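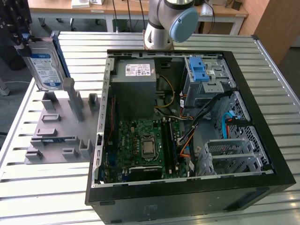 The Lurberg refurbished tower is a used business desktop that we clean, test and sell as a plain working computer for home or office. Each one is opened, checked and fitted with a 3.5-inch hard drive before it goes back on the shelf. The side panel comes off in one piece, and with the tower on its side you can get at the motherboard, the power supply and the drive bays without taking anything else out. The optical drive bay has a blue plastic latch on top, so you can find it quickly even in poor light.

Lurberg towers are sold by Preleck from our shop and by mail. They ship without a monitor, keyboard or mouse. A power cord is in the box.

What we do to each tower

The case is opened and the dust is blown out. The old hard drive is removed and wiped or destroyed, depending on its age. The processor is left in its socket unless the machine runs hot under test, in which case we clean the contact surface and apply new paste. Memory is tested overnight. Power and data cables are checked at both ends, and any with a loose or cracked connector are replaced.

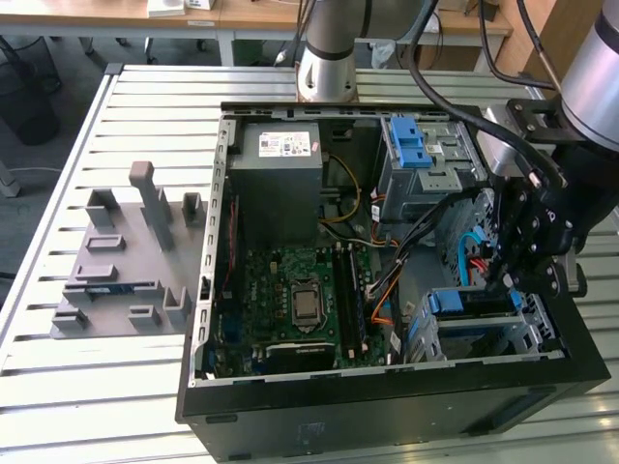
After that the tower is closed up and run for 14 hours under load. Machines that shut down or restart during the run go back to the bench. Those that fail a second time are used for parts and are not sold under the Lurberg name. We have put more than 3,000 desktops through this process.

Power supply

We keep the original power supply if it passes a load test. Replacements come from our own stock of tested used units. A used supply will have the maker's label on it and may have small scratches or old inventory stickers - these do not affect the way it works and we do not remove the maker's label. Please read the rating on the label before you add a graphics card that needs extra power.

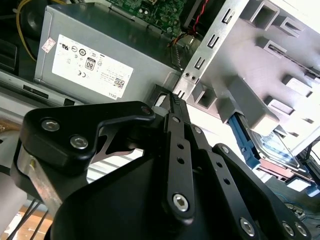
Power supply with its Dell label and "80" efficiency badge.

Drives and drive bays

Hard drives sit in a carrier that slides into the cage. To fit your own drive, shut down the computer, unplug the power cord, and lay the tower on its side on a steady surface. Take off the side panel. Disconnect the data and power cables from the drive, pull out the carrier and swap the drive. Push the carrier back until it stops, then plug both cables in again. Do not force a connector. They only go on one way.

Cable colors vary from one tower to the next. Go by where the cable ends, and label the ones you unplug if you are changing more than one part.

Spare carriers are sold separately under the Matheson name. Ask for the desktop size when ordering.

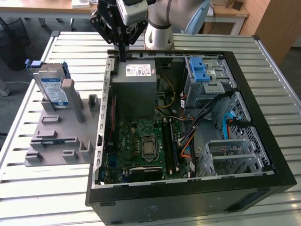

Warranty and returns

Every tower has a parts and labor warranty of 3 months. It covers the motherboard, processor, memory, power supply and hard drive. It does not cover damage from liquids or from parts you have added yourself. Opening the case does not end the warranty.

To return a tower, write to Stellan Westerberg at the Preleck service desk with your order number and a short note on the fault. Use the original carton if you still have it. For orders of several machines, contact Tiburcio Salinas in sales.

Page updated 2022-01-08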